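**Ticket 83 — spare gripper fingers / budget hold, laundry station**
Opened by Ghada Hattar, Dec 17, 2020
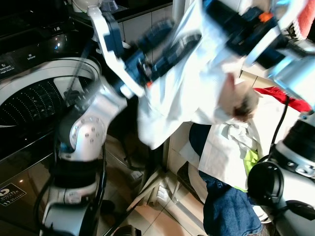

Odholm quote came back at 2,870 for the pair, lead time 30 days. Too slow. Duletti has singles in stock but wont confirm the bracket fits.

- asked Duletti for drawing — no reply yet
- November money already spent, need new PO
- Damoscombe site wants the same part, maybe combine orders?

Update: Min says eight fingers covers both sites. Requoting teh lot. Leave ticket open.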